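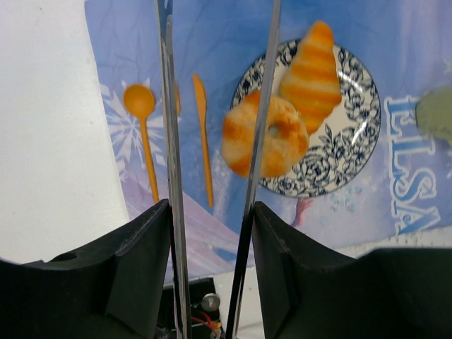
Ekano Morning Kitchen
Progress report to the Hemmin Fund, second period

The breakfast sessions at Ekano ran every school morning from September through the end of the period. Doors open at 7:10 a.m. and food is served until the first bell. We planned for 20 children a day and are now set up for 40, with a second sitting added in October.

Food supply
Telo Bakery continues to deliver bread and pastries before opening. Milk and fruit come from the wholesaler in Ganuron. Fruit prices rose in November, so we moved to apples and pears and dropped berries until spring. Oatmeal is on the menu on colder days and has been well received by the younger children.

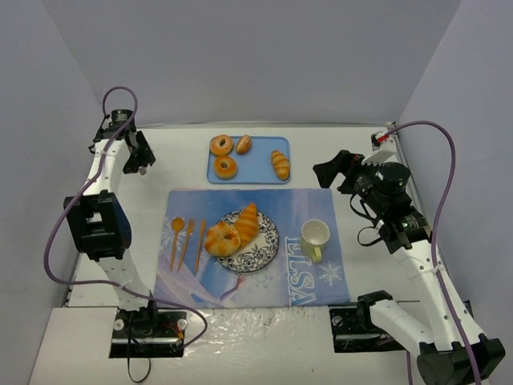
Pastries, utensils and a mug set out on a white tabletop.

Staffing
Four paid helpers share the morning shifts. All have finished the food safety course. One position was vacant for most of October and the school office covered the gap.

Spending
Food costs are 10 percent over budget because of the second sitting. Equipment is under budget. We ask the Fund to let us move the unspent equipment money to food. Rent and insurance are as planned.

Problems
The dishwasher failed twice and the repair is still under warranty. Late bus arrivals from the Ganuron side mean that a few children miss the meal. The bus company has been asked to look at the timetable.

Next period
We will start a short parent survey in February and send the results with the next report. The revised food budget is attached.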